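The Town That Measures Its Wells

Thursday, June 9, 2022

The tape goes down on a steel reel, with blue carpenter's chalk rubbed along the last few feet. Umut Kaplan lowers it until he hears a faint slap, lets it drop a little more, then cranks it back up and reads where the chalk has changed color. He writes the number in a pocket notebook, screws the cap back on the wellhead and walks to his truck.

He does this every month at 52 wells on the low ground between Kangate and the mouth of the Helletti River. Most belong to people he has known for years. A few belong to weekend residents who leave a gate code and never ask about the results.

The notebook readings, typed up each evening, are now the longest groundwater record on this stretch of coast. They show something the residents of Kangate had talked about for a long time without being able to prove. Under the western half of town, the fresh water is getting thinner and the salt water beneath it is coming up.

Kangate sits on sand. Rain that falls on the town and the fields behind it soaks down and collects in a lens, a body of fresh water that floats on the denser salt water coming in underneath from the bay. A lens is thick in the middle and thin at the edges. Anyone who drills near the edge, or drills too deep, gets salt.

Two things shrink a lens. One is a rising sea, which pushes the boundary inland and upward. The other is pumping. For each foot the fresh water table drops above sea level, the bottom of the lens can rise by many feet. Hydrologists have understood the arithmetic for more than a century, but it still surprises people when it happens in their own kitchen.

In Kangate it happened first on Rosenthal Road, a straight two miles of farmhouses and newer homes that runs along the back of the salt marsh. Residents there began noticing a taste in the water in late summer. Then water heaters started to fail early. One household replaced two in four years. Garden beans yellowed at the leaf edges and tomatoes set small fruit.

"We thought it was the pipes," said Danjuma Garba, who grows vegetables and cut flowers on land his family has farmed since the 1970s. "Everybody on the road thought it was their own pipes. You don't go next door and tell your neighbor your water tastes funny, not when you might want to sell the house."

Garba's main irrigation well was drilled to 159 feet. That was considered a good, safe depth at the time, because the drillers wanted to stay clear of the shallow water, where fertilizer and septic leachate collect. The same depth now puts the bottom of the well close to the salt. Three summers ago he watched a field of lettuce wilt while the sprinklers were running on it.

He had a sample tested the following week. The lab sheet is still pinned up in his packing shed, next to the seed orders.

Saltwater intrusion is common along low coasts, and large cities have the money to fight it. They build barriers of injected fresh water, move their well fields inland, or desalinate. A town of Kangate's size has fewer choices. It has no municipal supply outside the four blocks around the harbor, so everyone else depends on a private well, and private wells in the county are tested once, when they are drilled, and then never again unless the owner asks.

That left a gap in what anyone knew. The county could say how many wells existed, more or less. It could not say how salty they were or whether they were getting worse.

Kaplan, a retired surveyor, started filling the gap with his own well and his brother's. He bought a conductivity meter, which measures how readily water carries an electric current and so gives a quick reading of dissolved salt. He asked at five more houses and was turned away from one. By the second spring he had a route that took him two full days to drive.

"I spent my working life putting numbers on the surface of the ground," he said. "The water is just a surface you can't see. It has a shape. You find the shape the same way, with enough points."

The shape he found is a long bowl with one side pulled down. East of the old rail bed, water levels have hardly moved since he began. West of it they fall every summer and recover most of the way, though not all of it, by the following May. The lowest point lies between Rosenthal Road and the Flasska golf and housing development, whose irrigation wells went into service nine years ago.

Flasska's managers dispute that their pumping is the cause. They point out that the development holds a valid permit, that it reports its use every quarter, and that sea level in the bay has been rising for as long as there has been a gauge to record it. In a written statement, the company said it had replaced a third of its turf with native grasses and expected to cut summer pumping further.

The farmers pump too. Garba is frank about that. In a dry July his own wells run through most of the night.

A state hydrologist's report, commissioned last year on the strength of Kaplan's data, divided the blame without putting a percentage on anyone. It described the western lens as stressed by combined withdrawals and by a gradual landward shift of the salt boundary. It recommended a limit on new wells deeper than 100 feet, a network of permanent monitoring wells and a study of recharge, meaning ways of getting more rain into the ground before it runs off to the bay.

The recharge idea has drawn the most interest, partly because Kangate spent the last century doing the opposite. The fields are cut by drainage ditches dug to carry winter rain away as fast as possible so tractors could get on the land by April. Each ditch ends at a tide gate, which opens on the ebb and lets fresh water out.

Last fall Garba and two neighbors put boards across their ditches. The boards slot into a concrete frame and can be added or lifted out by hand. With them in place, water backs up behind the frame and stands there through the winter, sinking slowly into the sand. He took the boards out in spring, later than he would have liked. His lower field was too soft to work for an extra two weeks and he lost an early planting of peas.

Kaplan's three wells nearest the ditches came through the winter higher than in any year he has recorded. He is careful about what he claims for that. It was a wet winter, and one season of readings will not settle the question. He would like to see what happens after a dry one.

Others on the road have adapted indoors. Some have put in reverse osmosis units under the sink, which take out the salt but send several gallons down the drain for every gallon they produce. Some buy water. A retired couple near the marsh keeps one tap for drinking, fed by a rain tank, and uses the well for everything else. Appliance repair is steady work in Kangate. Kettles scale up, coffee makers clog, and faucets pit and have to be replaced.

Wells can also be made shallower. A driller fills in the bottom of the hole with cement and draws from higher up in the lens. Garba had this done to his main well last year. It yields less than it used to, and he has moved his thirstier crops to drip lines, but the water no longer burns the lettuce. He has also given up strawberries, which tolerate salt worse than almost anything else he grew.

The proposed limit on deep wells goes before the county this fall. Real estate agents have spoken against it, and so have some of the farmers, who worry that a cap on new wells will turn into a cap on old ones. A separate plan would extend the harbor water main up Rosenthal Road. It would serve close to 200 homes, and the cost per household has not been made public.

Kaplan has stayed out of the argument as far as he can. He posts his readings at the library on the first Monday of each month, on a single sheet with the well locations given only by number. People stop to look for their own. Some of them photograph it.

He turned 74 this year and has begun showing the route to a high school science teacher, who rides along on Saturdays. The work is easy to learn, he said, apart from the listening. On a windy day it is hard to hear the tape touch the water, and a reading taken too early is worse than no reading, since it goes into the record looking like all the others.

At the last stop of the afternoon, a wellhead behind a lilac hedge, he ran the tape down twice. The two numbers agreed. He wrote down one of them and closed the notebook.

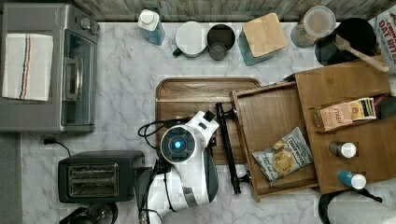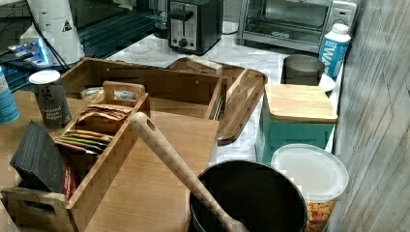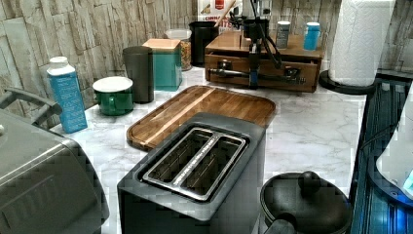

Countertops with a two-slot toaster in each view. The bamboo caddy of flat packets is in the second picture.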